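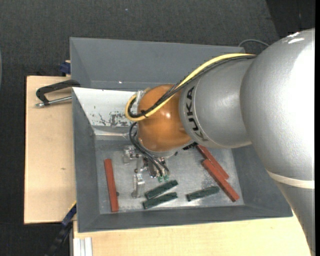 Florkgate Parts Store -- progress report to Bindside, covering the months up to February

Hello again to everyone at Bindside! Last time I wrote, I was still complaining about shelving, so I'm happy to say the shelving is up and I get to complain about bars instead.

Where we are

The job you funded was to take the loose stock from the old Primeo construction sets, work out what we have, and turn it back into sets that schools can borrow. The bars come first. They're the piece every set needs the most of and the piece that was in the worst muddle, with red and green all thrown in together and two lengths of each.

As of this report we have counted and sorted 2359 bars. That covers everything that came out of the basement and most of what came back from the schools when we put out the call in the fall. I had guessed we'd end up with fewer, so this is good news, except for the part where they all had to be looked at one by one. Of those, 149 went into the reject box. Most were bent or cracked at the end, and a handful had been painted over (I'd love to know what that class was building). I haven't thrown the rejects out yet. The bent ones might do for the display boards, and I'd like to settle that before they go anywhere.

How the sorting goes now

We changed the method partway through and I should explain, because it moved the schedule. The plan in my application was to sort straight from the cartons into small trays. It was miserable. Cartons are deep, the bars lie on top of each other every which way, and you end up digging for the one color you want and burying the rest.

Now we tip a small batch into a gray bin, let the bars spread out, and work across it. Greens go first, then reds, then whatever is left over gets a second look. Keeping the batch small is the whole trick. If the bottom of the bin disappears, there's too much in it. I wrote that on the wall and it has saved a lot of arguing, mainly with myself at four in the afternoon when I want to be done.

Length gets checked after color. We tried doing both at once for two weeks and kept finding long ones in the short tray, so it's two passes and I've stopped fighting it.

What we've finished

There are 123 sets packed and labeled, each with its red and green bars bundled separately and a contents card on top. The card was a Bindside suggestion and I was a bit grumpy about it at first, as you may remember. It's great. The first schools to borrow sets with the card sent them back complete or with a note saying what was missing, which never happened before!

The Bravo sets are another story. Bravo is our name for the larger box meant for older students, and it takes a lot more long green bars than the ordinary set. We're short of those. I have 6 Bravo boxes complete, and the others are sitting on the bottom shelf with everything in them but the long greens. I'd sooner hold them back than send them out light and hear about it from a teacher with half a bridge on the table.

Money

Bins and trays came in under what I'd set aside, mostly thanks to buying one size of bin and sticking with it. Labels went over. I bought the cheap ones, they peeled, and I had to buy the better ones after all, so that one is on me. The shelving invoice has been paid. What remains in the equipment line should cover the missing long greens if the supplier holds the price they gave me, and I'll forward you the quote when it comes in writing.

What's behind

Connectors. I said they'd be started by February and they haven't been. They're still in their cartons along the back wall, and the extra pass on the bars ate the time I'd put down for them. The sets we've packed used connectors that were already sorted, so nothing has gone out short, but that supply is almost gone. I'm asking to move the connector deadline back one month. The final report date can stay where it is.

Next up

Order the long greens and finish the Bravo boxes. Start on connectors using the same small-batch method, probably with shallower bins. Decide on the bent bars. Get the borrowing list onto the Florkgate site so schools can see what's in without calling me (they can still call me).

Two things I need from you: a yes or no on the connector date, and whether you'd like your name on the contents cards when we reprint. There's space at the bottom, and the reprint goes off as soon as I hear back.

Thanks, as ever, for the patience -- and come by if you're nearby, mornings are best.

Florkgate Parts Store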